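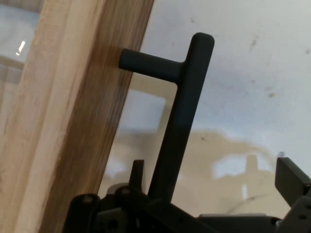 Swapping pulls on wood doors, bar or T-shape?
Forum: Cabinets and Hardware

tuter_shop
Redoing the handles on a set of light wood doors. Blond faces, edges more of a honey brown. I want dark gray T pulls, matte, with the rounded bar. My wife thinks they will look too heavy against wood that pale. Anyone living with this combination?

Vy Đinh
I have dark pulls on pale doors and like them. Matte hides fingerprints better than the brushed ones I had before. Mount them near the edge, parallel to it. Any tilt shows right away on a long bar.

maplehinge
I'd go the other way. Single-post T pulls turn. You grab the bar at one end, it twists on the screw, and in six months they all point in different directions. Two posts or nothing.

Vy Đinh
Mine have one post and haven't moved since March. Did you use a washer?

maplehinge
No washer. Didn't come with one. I also tightened them twice and gave up.

Thịnh Tiêu
Single post is fine if the back of the post sits flat on the wood. If the hole is even slightly off square you get a gap on one side and it works itself loose. Use a drilling jig. I put a small rubber washer under the screw head inside the door as well – not under the post, where you would see it.

tuter_shop
Good to know. The old knobs left one hole per door, so single post saves me filling anything. Two-post would mean a second hole in all of them.

maplehinge
Then fill the old ones and do it right. Filler takes an afternoon.

Thịnh Tiêu
Filler on blond wood shows. I have never matched it. On something with darker streaks in the grain you might hide it, but not on the plain parts.

lower_laltach
Agree with Thịnh on filler. On looks, I'd buy one and hang it for a week before ordering the rest. Check it by daylight and again at night. Dark gray can read as plain black under warm bulbs.

tuter_shop
Ordered one single-post pull and a bag of rubber washers. It goes on the door by the window on Sunday. If it twists I'll fill the hole and switch to two posts.

maplehinge
Pull on it from the bottom end, hard. That's where mine went.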